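Progress report to the Zikevov Fund: regional price tracker, second stretch of the grant

Hi all,

I owed you this one in October, so thanks for being patient with me. The short version is that the price tracker is running, the forecasts are better than they were in the spring, and I'm behind on the part about rents. The longer version follows.

When you gave us the grant, the plan was to build a small monthly index of what households in the Bridov area pay for everyday things, and then see if it could give an early read on where local inflation is heading. The national numbers come out on a fixed schedule and they're fine for national questions, but they don't tell a credit union or a town budget office much about what's going on down the street. That's still the pitch, and I still believe in it!

The basket now has 700 items in it. Groceries make up most of that, then household goods, fuel, haircuts, car repair and so on. Getting the services prices has been slow work, mainly phone calls, and a fair number of shops would sooner give you a range than a price. I settled on taking the low end of any range and sticking with it every month, so at least the mistake is always the same mistake. If you have strong feelings about that, please tell me before we lock the method.

We have 12 months of clean data as of this report. That's enough to look at a full year's change, which I'd been itching to do, but it isn't enough to do any real seasonal adjustment. I've left the series unadjusted and marked it that way on every chart. The December jump in food prices will look scary to anybody who misses the label.
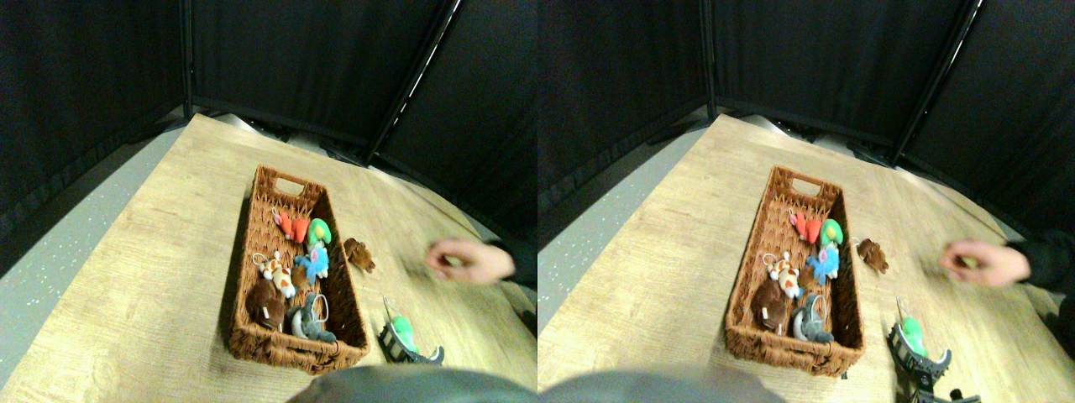

On the forecasting side, I've dropped the bigger model. It had too many moving parts for a series this short, and it kept chasing fuel prices up and down like a puppy. What we run now is a plain setup with 5 inputs: wholesale food, diesel, the local wage series, freight costs and last month's index. It's dull and it does better. I check it against a simple "same as last month" guess, and it has beaten that guess in most months, though not during the summer, when diesel dropped and shelf prices just sat there.

Rents are the sore spot. Isah, the listings company, changed its data terms halfway through the grant, and the old feed stopped. I've been talking with Zitilitz about using their lease records instead – they seem willing, but the paperwork is with their lawyers. Until that's settled, the index goes out without housing, and I say so in the first line of every release.

Money is simple this time. We're under on travel and over on data fees, and the two nearly cancel out. I'd like to move the leftover travel money into the data line, if you're okay with that. I don't need anything extra.

Next up: two more releases before the grant year closes, a write-up of the method in plain language, and (fingers crossed) a first rent series. I'll send the spreadsheet with the monthly figures separately, same layout as last time.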